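Open day at Skarnolwood: is the old paper mill worth the trip?

I have been to enough open days to distrust the word "transformed." It was on the banner at the gate when I arrived at Skarnolwood on a Sunday in September, and again on the tote bag they handed me, which had a seam coming loose before I reached the coat check.

The pitch is simple. A paper mill closed, the town lost its main employer, and the buildings have now been turned into rented workspace, studios and a cafe. Once a year the public gets to walk through. Rafail Moschos, who has the job of filling the units, gave the welcome speech from the loading dock. He spoke well and said very little. I wanted to hear what the rents were. He told us about "a conversation between makers."

The front hall still has its iron columns and a high roof, and I will admit it is a handsome space. The glass partitions they have put in are less handsome. Sound goes straight over the top of them, so a person trying to make a phone call in one unit gets the sewing machines from the next. I asked a tenant how she managed. She pointed to her headphones.
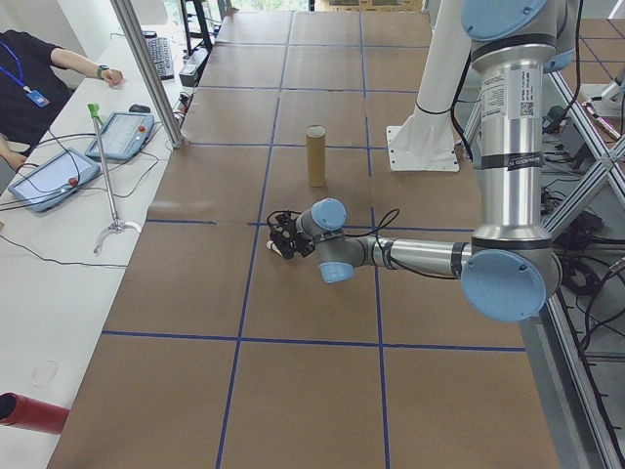
One of the workspaces at Skarnolwood, with a robot arm over a table covered in brown paper.

The guided tour was led by Graça Bragança, whose father worked on the drying line, and she was the best thing about the day. She knew where the rag store had been, which stairs were blocked up after a flood, and why the windows on the river side are smaller than the rest (the early owners did not want the sorters looking out). None of this is written down on the walls. The panels there, all in the same pale green lettering, talk about heritage in general and would suit a brewery or a sock factory just as well.

I asked her whether any former mill workers rent space in the building now. She thought about it and said no, though 2 of them come in for coffee.

The cafe is run by Godinho, which also has a place near the train station. The soup was good. The bread was not, and for 4 dollars I expected more than one slice of it. Seating is on reclaimed benches of the kind that look fine in a brochure and hurt after ten minutes.

Upstairs it gets more mixed. Zeyu Yu repairs accordions in a corner room and was happy to take one apart while we stood there, reed by reed. He had nothing to sell and no leaflet, and he had the biggest crowd of the afternoon.
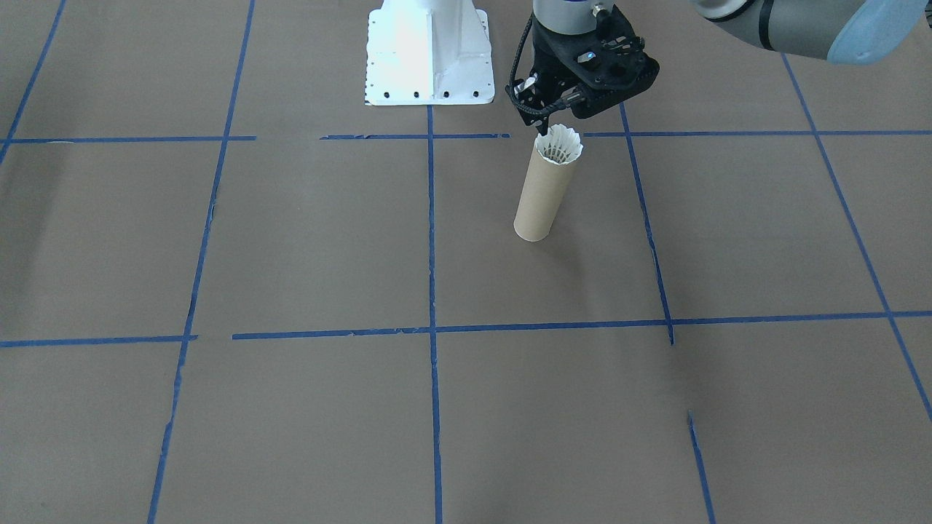 Two doors down, a design outfit called Stuso was showing lampshades pressed from waste paper. I liked the idea and asked where the waste paper came from, given the address. It is trucked in. The mill's own stock was cleared out long ago, and Stuso buys from a merchant on the coast. That may be perfectly sensible, but the card beside the lampshades says "born of this place," and I don't think it should.

Brunello D'Amico, a retired bookbinder on my tour, was harder on them than I was. He rubbed a sample between his fingers and said it would go yellow by spring. I can't judge that. I did notice that he bought one.

The turbine room was on the program and turned out to be closed, with a sheet of paper taped to the door. For me that was the main reason to come. Staff at the desk said it might open later – it did not, or at least not before I left at half past four. If the one piece of original machinery on the site can't be seen, the program should say so before people pay for parking.
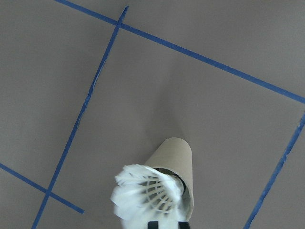 Getting there and what to skip

The shuttle from the station was meant to run every half hour. I waited longer than that going out and walked back. The path along the river is flat and well signed, and I would take it both ways.

Skip the welcome speech and the gift shop. Sign up for Graça Bragança's tour as soon as you get in, as the later slots were full by noon. Parking is in the field behind the boiler house and it was soft underfoot.

Thanasis Vlachopoulos at the front desk told me they hope to have the turbine room ready for next year. I have asked him to write to me when it is.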